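Nindbridge Caravan Hire: Your Questions Answered

Do I need a special license to tow one of your vans?
For most of our vans, your regular driver's license is fine, but do give Renu Rana a call if you're not sure (she loves a towing question and won't rush you off the phone!).

How far ahead should I book?
As early as you can manage, really. February fills up fast, and the Pekness, our little two-berth, is usually the first to go.

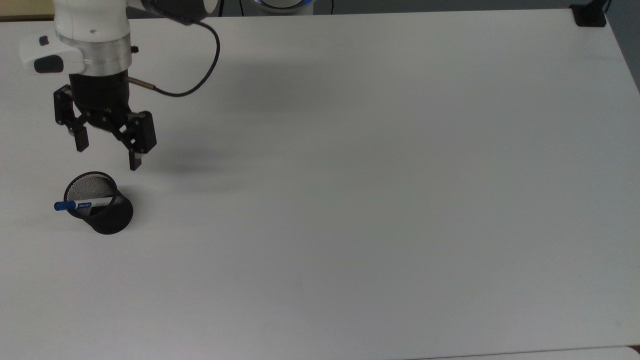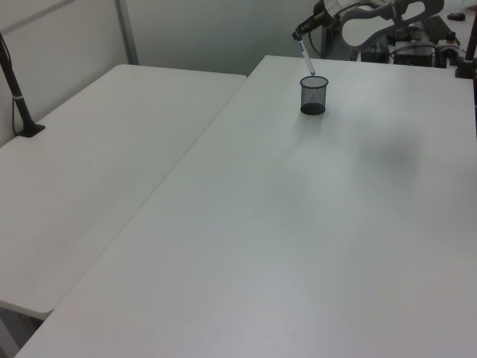
Can I bring the dog?
Yes, please do! We just ask that you bring a blanket for the seats and give the floor a good sweep before you come home.

What happens if I'm late getting back?
Call us as soon as you know. The first 2 hours are free, and after that it's $34, which mostly goes to whoever stays behind to meet you.

Is there a mileage limit?
You get 638 miles with every weekend booking, plenty for a wander up past Toledo and back with a detour or two along the way.

Who shows me how everything works?
Lempi Turunen will walk you through the hitch, the gas and the water pump, as many times as you like.

Related
Packing for a Wet Weekend
Backing Up Without Tears
Meet the Flamus Four-Berth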